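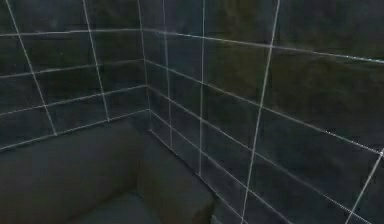
Household robotics is the business of getting machines to do chores, and my short answer to whether they can yet is: a few, slowly! I've been keeping this entry going since December, and tiled rooms still come up more than anything else. Plenty of practice happens in simulation, in rendered corners like this one with its dark square tiles and pale grout lines, before a real wall gets wiped.

Darmawan Tambunan ran 305 practice wipes on the Brusteck arm (I'd have given up at 11) and found corners the hardest bit. Mendonça's machine folds towels nicely, but I'd still do my own bathroom.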